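Menent opens orders for Barkeo two-arm tidying kit

February 6, 2023

Menent has opened orders for Barkeo, a two-arm manipulation kit intended for research groups and product teams working on household tasks. The kit is sold as a set of parts with software and a support contract. It is not offered to private households.

Each kit consists of two arms, two parallel grippers with exchangeable fingers, a small camera for each wrist, a controller and a mounting column. The column can be bolted to a floor plate or to a wheeled base supplied by the customer. Menent does not sell a base of its own and has published the bolt pattern and load limits for those who want to build one.

The first software package covers clothing and other soft goods. It includes teleoperation, recording and playback, and a set of trained routines for picking up single garments from seats, beds and floors. Folding is not part of the release. Eylül Güler, who manages the product at Menent, said folding was tested last year and held back.

"Picking up a shirt from a heap and putting it in a bin is a task we can support over the phone," Güler said. "Folding is not there yet, and we did not want customers paying for a demo."

The arms are made under contract by Romix, which also handles repairs. Worn gripper fingers are treated as consumables and can be changed with one hex key. A spare pair is packed with every kit. Recalibration after a finger change is done from the controller screen and takes 9 minutes, according to the manual.

Pendo Athumani, who runs the robotics lab at Camargo, has had a preproduction kit since October. Her group logged 2,102 pickup attempts in furnished rooms and has passed the recordings back to Menent. She rated the mechanical parts as ready for daily use and was less satisfied with the software, which at first needed a restart whenever one wrist camera lost its connection. An update has since fixed the fault, she said.

Athumani also asked for a slimmer finger. The version now shipping narrows toward the tip and has a groove along the inner face, where the earlier one was flat.

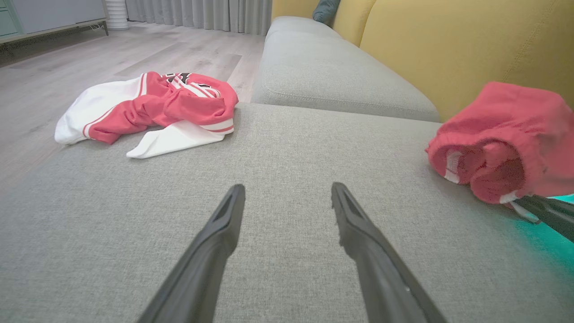 Soft goods remain a hard case for grippers of this type. A garment has no fixed shape, and the routine has to choose a grasp point from whatever edge or ridge of cloth is available. A waistband that faces the camera, like the one on the pinkish-red garment on the seat cushion, offers a clear edge. The red-and-white one crumpled on the floor past the end of the cushion is a different problem, with a sleeve lying out to one side and part of the cloth resting over the cushion's far edge. Menent's documentation recommends starting with the nearer item in such cases and planning the second grasp from a new view.

Kits ship in order of payment, with a lead time of 30 days. The support contract covers the first year and can be renewed. Menent has set the first production run at 1,000 finger pairs but has not said how many complete kits it plans to build. A rigid-object package for dishes and toys is in development under Zlatko Georgiev, and no release date has been given.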